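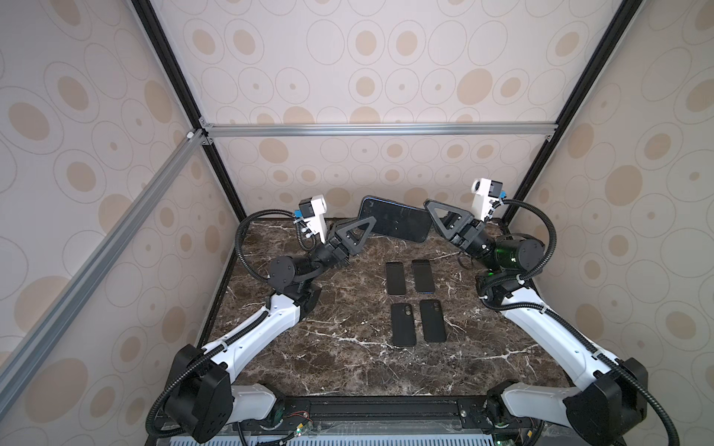

Larstead's audience measurement lab opened to outside visitors on 2018-05-10, and the first session covered how the overnight ratings are built. The panel stands at 1041 homes. Each reports set viewing through a wall meter and mobile viewing through an app named Skilar. Phones are the weak point. A large black phone and four smaller ones, like those on the dark marble tabletop, would be logged as five separate devices until Skilar matches them to a household member. Matching takes some 17 hours, so mobile viewing misses the overnights and is added in the finals.

Kyu-ri Koo ran the second session, on time-shifted viewing. The drama Yeon was used as the test case: 11 episodes, each tracked live, same day and at seven days.

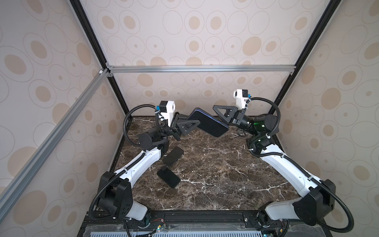 Episodes with a late start gave the most trouble, as the overnight figures are cut to the scheduled half hour and corrected by hand. Drarirari supplies the program logs. Logs for regional feeds arrive a day later and were not shown.

Last updated: May 2018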